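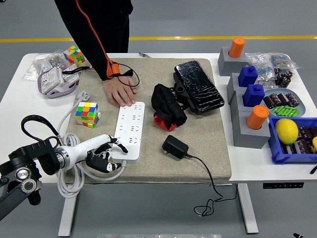

# Long power strip on a work table – where does yours live?

**Norivach Home & Hobby Board > Workrooms and Craft Tables**

**cordwrangler_mo**

Hi everybody! I've been reading this board since last June and finally have a question of my own, so bear with me, I do go on a bit. We do small electrical tinkering on a white table with a beige fabric mat in the middle, and the thing that eats up the mat is the power strip. It's a long one, and whichever way I turn it the thick white cord wants to coil up at the front and slide over the edge. Then the wall charger joins in with its skinny black cord and I've got two sets of loops hanging where my knees go.

I love having the strip within reach (I'm forever plugging and unplugging), but I'd also love to have my mat back. What do you all do? I have 9 feet of cord to deal with and the outlet isn't far away at all.

**bemis_street_bungalow**

Welcome! Oh, I know those knee loops well. Screw the strip to the underside of the table, toward the back, and let the cord drop straight down the leg. I did mine two years ago and the tabletop has been a pleasure ever since. It took me all of 7 minutes, and most of that was hunting for the screwdriver.

**tinplate_gran**

I have to disagree with my friend above, with love. Under the table is fine for a lamp you plug in once a year. If you're swapping things all day long you'll be crouching and feeling around for the socket, and my back won't have it. Keep the strip on top, but along the far edge, and give it a couple of dabs of hook-and-loop tape so it stays put when you pull a plug.

Also, please don't wind the extra cord into a tight little bundle when there's a big load on it, because it can get warm in there. Wide, lazy loops off to one side are much better.

**bemis_street_bungalow**

Fair enough about the crouching! I'm thinking of my sewing table, where nothing ever gets unplugged. I still say a cord hanging off the front of any table is going to catch somebody's foot one day.

**cordwrangler_mo**

Thank you both, this is so helpful. I'm leaning toward the far edge, though that means finding a home for everything that has settled back there. It's the usual pile-up, I'm afraid – a Rubik's cube, clear bags of little parts, and the lavender and white odds and ends on the left, then the gray stands with their orange and blue caps down the right side, and more bags behind those.

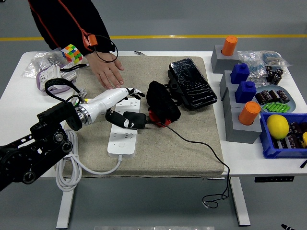
The stands I'd like to keep where they are, as they're in use most days and I like them lined up. The bags could go in a drawer, and so could the black pouch with the red inside, which has been wandering around the mat for weeks. I looked at the Hastance under-shelf baskets too, but they seem awfully deep for little bags.

**quietdrawer**

Skip the baskets. Small parts in clear bags do best standing up like recipe cards in a shallow box, with a strip of masking tape on each one so you can read it from above. I have 253 bags filed that way (yes, I keep a list, let me have my fun) and I can put my hand on any of them. A deep basket just turns into a heap.

**csonka_flats_dad**

I'll be the grumpy one and say the strip isn't the problem. The charger is! A plug adapter and a phone cord don't need to be on a work mat at all. Put a charging spot on a shelf by the door, and phones and their cases go there too. Once ours moved out, half the mess went with it, and we didn't buy a thing.

**tinplate_gran**

Oh, but I like my phone beside me when I work! How else would I hear the grandkids call? I do agree about the cord. A binder clip on the back edge of the table holds a thin one very nicely and costs pennies.

**cordwrangler_mo**

Binder clips I have, roughly 300 of them from an old office job, so that's tonight's project settled. I'm going to try the far edge with the hook-and-loop tape first, run the white cord down the back leg in those wide loops, and see how the charger does on a shelf. The cubes are staying, I don't care what anyone says – they keep my hands busy while I think.

**quietdrawer**

Cubes always stay. Measure your drawer before you go box shopping, I bought two that were too tall.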